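6월, 오후 작업 기록
보드 접근 플래너 / 손목 카메라 정합

오전에 올린 브랜치 기준. 지난번 기록에서 남겨 둔 항목은 두 개였음. 하나는 관측 자세에서 보드 포즈 추정이 튀는 문제, 다른 하나는 프리그래스프 직전 속도 제한이 풀리는 문제. 두 번째는 Sigrun Rustad가 Ruruleo 쪽 컨트롤러 설정에서 원인을 찾았음. 궤적을 두 구간으로 나눠 보낼 때 뒤 구간 헤더에 제한값이 안 실림. 파서 수정해서 머지했고 회귀 테스트 추가함.

포즈 추정은 오늘 계속 봄. 깊이값을 그대로 쓰면 골판 금속 패널에서 점군이 줄무늬로 갈라짐. 능선 쪽은 반사로 값이 비고 홈 쪽만 남아서, RANSAC이 보드 면 대신 홈 바닥에 평면을 맞추는 경우가 나옴. 노출을 내리면 패널은 나아지는데 약간 그늘진 보드 쪽 특징점이 사라짐. 노출 하나로는 해결 안 된다고 보고 두 단계로 감.

1단계: 회색 보드 외곽만 컬러에서 분할. 모서리가 둥글어서 코너 검출은 버리고 네 변에 직선을 맞춘 뒤 교점을 씀.
2단계: 분할 마스크 안쪽의 깊이만 남겨 평면 피팅. 마스크는 8픽셀 안쪽으로 깎음.
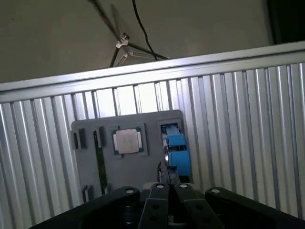 마스크를 깎는 폭은 7까지 줄여 봤는데 경계에서 패널 점이 다시 섞임. 8로 고정. 파란 부품이 오른쪽 변 밖으로 조금 나와 있어서 오른쪽 직선이 가끔 부품 윤곽에 끌려감. 색상 조건으로 파란 영역을 먼저 빼고 직선을 맞추게 바꿈. 이 순서가 바뀌면 보드 yaw가 틀어지므로 노드 설정에서 순서를 바꿀 수 없게 막아 둠.

정지 상태에서 60프레임 연속 기록, 그중 59프레임이 평면 잔차 기준 통과. 탈락한 프레임은 로그상 타임스탬프가 밀려 있었고 추정 자체는 정상으로 보임. 컬러와 깊이의 동기 허용치를 너무 넓게 잡은 것이 의심됨. 내일 Driss Ramadan에게 드라이버 쪽 버퍼 설정 확인 요청.

플래너 쪽 메모:
- 충돌 모델에 패널 위쪽 가장자리의 레일이 빠져 있었음. 박스 하나로 추가. 레일 뒤 삼각 스탠드와 늘어진 케이블은 형상을 따로 안 만들고 레일 너머 전체를 금지 영역으로 처리.
- 손가락 링크 충돌 메시가 실물보다 두꺼워서 파란 부품 접근 자세가 IK는 풀리는데 충돌로 기각됨. 메시를 바꾸고 여유값은 따로 파라미터로 뺌.
- 프로세서 포켓은 테두리가 올라와 있음. 접근 방향을 보드 법선에 맞추지 않으면 손가락 끝이 테두리에 걸리는 것으로 시뮬레이션에서 나옴. 법선 오차 허용치를 부품별로 따로 두기로 함.
- 세로로 긴 녹색 기판은 파지 후보에서 당분간 제외. 그늘 때문에 긴 변 검출이 불안정함.

툴링: Amrani 재생기가 손목 카메라 외부 파라미터를 시작할 때 한 번만 읽음. 캘리브레이션을 다시 해도 재생 화면은 옛값으로 그려짐. 오전에 이걸로 한참 헤맸음. 파일 변경 감지를 붙이기 전까지는 캘리브레이션 후 재생기를 반드시 재시작할 것.

Olotstead 저장소의 보드 CAD와 Trularham 저장소의 CAD가 원점 정의가 다름. 한쪽은 왼쪽 위 모서리, 한쪽은 보드 중심. 코드에서는 중심으로 통일하고 변환은 로더 안에서만 함.

남은 일
동기 허용치 좁혀서 같은 자세로 재측정.
파란색 제외 조건의 임계값을 설정 파일로 이동.
관측 자세를 조금 기울여 패널 반사가 줄어드는지 확인. 기울이면 그리퍼가 보드 아래쪽을 더 가릴 수 있으니 마스크 면적도 같이 기록.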